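Visit to the Adomaitis ceramics works, October 3, 2023

The works stands at the end of a gravel road, with the kiln hall nearest the gate and the glaze store behind it.

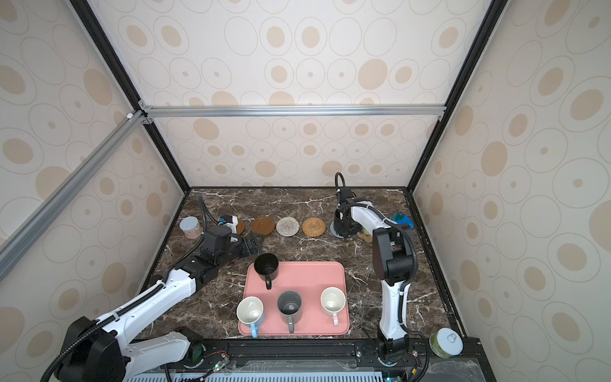
We were received by Vaida Rimkutė, the production engineer, and given safety glasses and a printed floor plan. The tour followed the material, starting at the clay store and ending at packing.

The clay body is bought in as powder and mixed on site. After blunging, the slip is screened, passed over magnets to remove iron, and held in a stirred tank. Mugs are made on roller-head machines; handles are cast separately in plaster molds and joined with slip while both parts are still leather-hard. Rimkutė said that moisture mismatch at this joint was the main cause of rejects until August, when the drying room was rebuilt with Nindden air handlers. Parts now wait there for 16 hours before they are fettled.

Glazing is by dipping for single colors. Where the handle differs from the body, the second color is sprayed through a mask. The masks wear at the inner curve and are replaced every 30 shifts.

The works has two kilns. The older one, a shuttle kiln, is kept for short runs and for glaze trials. The newer tunnel kiln runs continuously, and its cars move forward one position every 40 minutes. Waste heat from the cooling zone goes to the dryers — the ducting is visible along the north wall and is poorly insulated at the bends. I asked about gas consumption and was given a figure per car, but without the car loading it can't be compared with other plants.

Ivars Lūse showed us the test room. Samples are checked for water absorption, thermal shock and handle strength. The absorption test follows the usual boiling method. Handle strength is measured with a Mikeo pull tester, and results are entered by hand on paper sheets.

Packing was stopped for a carton change, so we saw only the pallet wrapper. Visits can be booked through the office, with one week's notice. Closed shoes are required in the kiln hall.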